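Aug 6, 2025

Sigo con la mesa del cuarto de atrás. En abril la dejé a medias, con los cables por el suelo y los folletos de Sarnero repartidos entre dos sillas. Ayer le dediqué la tarde.

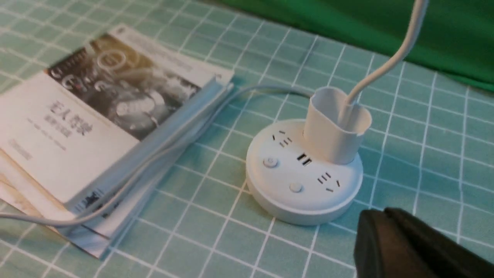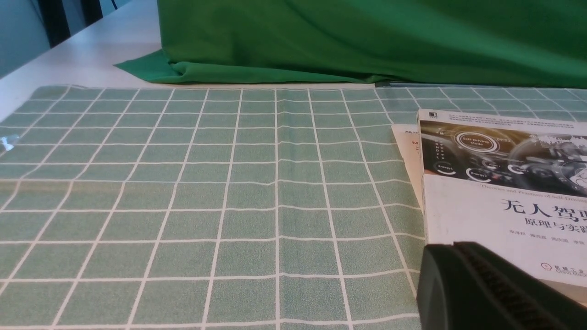 Lo que más me costó decidir fue dónde poner los enchufes. Antes usaba una regleta larga que ocupaba todo el borde y no dejaba arrimar la silla. La redonda blanca se queda encima de la mesa, sobre los cuadros verdes, y llego a los botones sin agacharme. El cable pasa todavía por encima de los folletos — eso hay que arreglarlo. Bjarke Briem me recomienda llevarlo por detrás y sujetarlo con una brida.

La tela verde lisa no sé si la dejo. Me gusta el color, pero coge arrugas enseguida y tendría que plancharla.

Falta también una caja para los papeles. Miraré en Irnach, que tenían unas de 10 euros.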